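Visit report: Halliday parts store, Friday afternoon

Mansa Osei met us at the goods entrance at 2 and took us straight through to the picking hall. Halliday holds spares for Gralex pumps and stores most of them in metal bins, in preference to the plastic crates used at the Handamau site. Over 100 bins are in service at any one time.

The bins are bought bare and are not repainted. Dede Odoi, who looks after the containers, told us that paint flakes end up among the small parts and that plain metal can be wiped down in place. Floors are checked every 50 working days for dents and raised edges. Scratches alone are not grounds for withdrawal.

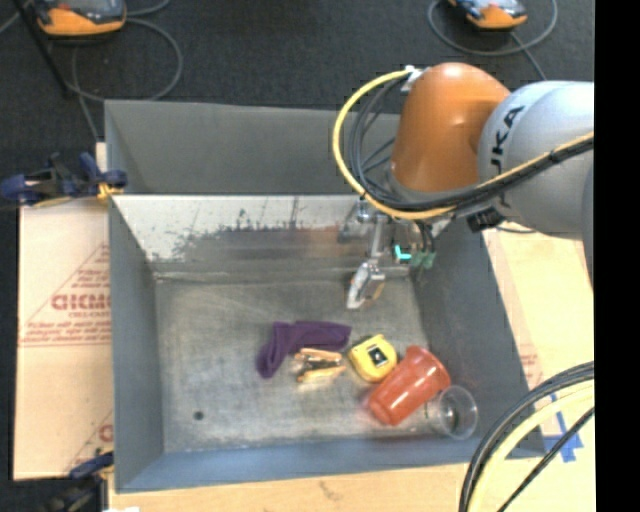
Grey metal bin in the picking hall. The floor is worn to bare metal and there is a small round hole at lower left.

Wear is uneven. The scuffs on the far inner wall are darker and more ragged than the marks on the floor, which are mostly faint scratches and pale scrapes. Odoi keeps a wear sheet for each bin; we were shown the one for bin 61, filled in by hand.

Stock levels are kept low on purpose, as parts at the bottom of a full bin tend to be overlooked. The Sundisness labels are due to be replaced in July. We did not see the washing bay, which was closed.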